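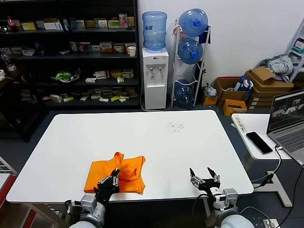
Gripper testing again this afternoon. Same orange cloth, same arms, and now I'm comparing the Kekura fingers with the Joton set we ran in December. The Kekuras open wider and I like that a lot!

Cloth is so much meaner than boxes. I dropped the grip force from 170 to 88 and the fold pinch got way less clumsy - the old setting just squashed everything flat. 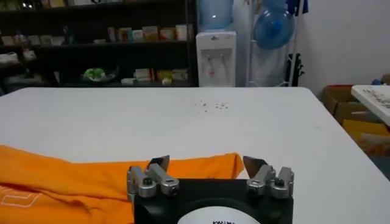

Wrist cam view, fingers wide open. Crumbs on the table, orange cloth off to the left.

Wrist view is great for lining up the fingertips, but I keep going back to the head camera to figure out which fold I'm even looking at. Wish the Elcombe controller let me weight one over the other per step (3 menus deep and still no luck).

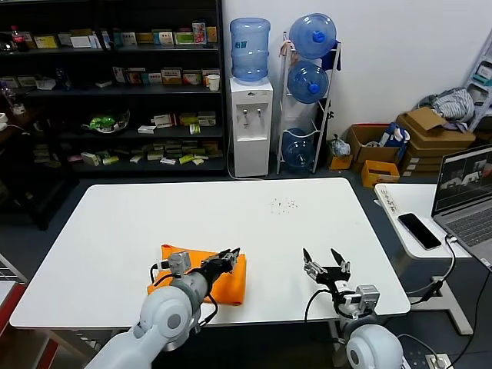
Left gripper on the cloth, right one open and waiting.

Next up is the right arm joining in on the far corner. I'll post numbers once I have a full set for both pairs.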